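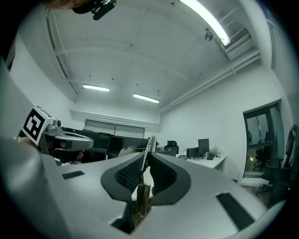 The tenants' office of Kurian House has a new procedure for returning a flat at the end of the lease, and it will begin in April. Until now, the inspection was made after you left, and many of you wrote to us that the deductions came as a surprise. From now on Younes Abdelaziz will visit you two weeks before the last day and leave a written list of what must be repaired. Please test small things before he comes. Take a drawer handle or a window catch between two fingers, the way the black pads hold that thin upright plate, and pull gently. If it moves, write it on the form.

The deposit for the one-bedroom flats stays at $800. It will be returned by bank transfer, so please check that we have your correct account number. Tenants in the Lorketti wing should also bring back both mailbox keys.

For questions about the form, please write to Karthikeyan Kartha or leave a note in office 714. Blank forms are on the shelf next to the door.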